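Search this wiki Search Go
Home Contents Random article Recent changes

Sock sorting

Sock sorting is the stage of textile care in which single socks are matched into pairs after washing and drying. It is carried out in households, in commercial laundries and in institutions such as boarding schools and hospitals. In manufacturing the equivalent step is called pairing and takes place after the toe is closed and the sock has been shaped on a heated form.

Terminology

A sock without a partner is called a single or an odd. In laundry work, a single that remains unmatched at the end of a shift is a carryover and is held in a separate bin. The term mate is used for either member of a pair. Most socks have no left or right version, so any two of the same model and size can be mates. Footed designs, in which the toe pocket follows the shape of the foot, can only be paired with the opposite side.

Methods

The simplest method is sequential search. One sock is taken from the pile and the rest are examined until its mate is found. The average work rises with the square of the number of socks, and the method is slow for large loads. Presorting by color or length divides the pile into smaller groups and shortens each search. A third method lays singles out on a flat surface and compares each new sock with those already in view.

Dark socks are the most difficult group. Black and navy are hard to separate under warm indoor lighting, and sorting tables in laundries are often placed near windows for this reason. Rib pattern, cuff height and toe seam are used as secondary marks.
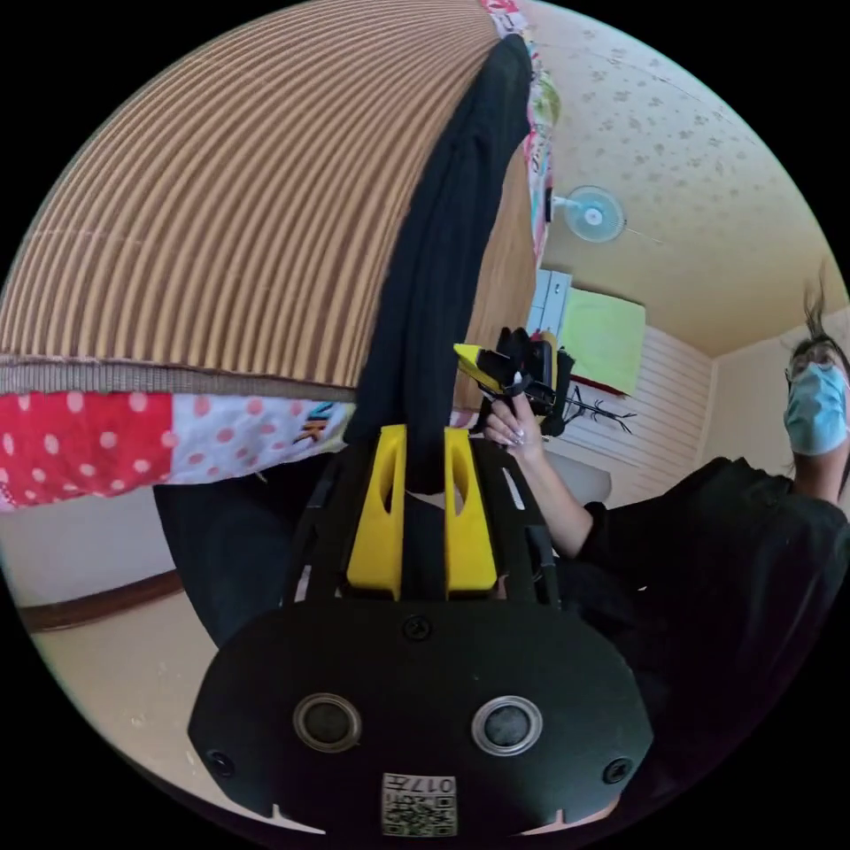
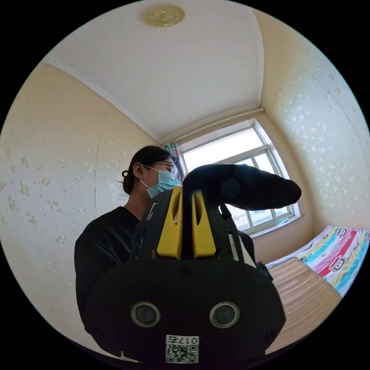 How are black socks of different models told apart?
The cuff is compared first, then the rib and the toe seam. If these agree, the two socks are stretched side by side to check length and elasticity.

Marking systems

Institutional laundries usually mark socks before first use. The Drukier system, named after the laundry where it was introduced, uses a colored thread at the inside of the cuff, with 10 thread colors in the standard set. The Arnodetti clip holds a pair together through washing and drying and removes the need for sorting. Clips reduce water flow through the fabric at the point of contact — a drawback with heavily soiled wool.

Losses

Justinas Laur recorded 1013 socks passing through the Adomaitis laundry over one February. At final count 518 had been matched on the first pass, and 103 were still carryovers at the end of the month. The remainder were matched on later passes. Laur attributed most carryovers to mates arriving in a different load and recommended keeping singles for at least two wash cycles before disposal.

Folding and storage

Matched pairs are folded flat, rolled or turned over at the cuff. Turning over holds the pair firmly but stretches the elastic of one sock. Flat folding takes more drawer space and is preferred for fine knits.

See also

Hosiery
Laundry symbols
Zeltness folding board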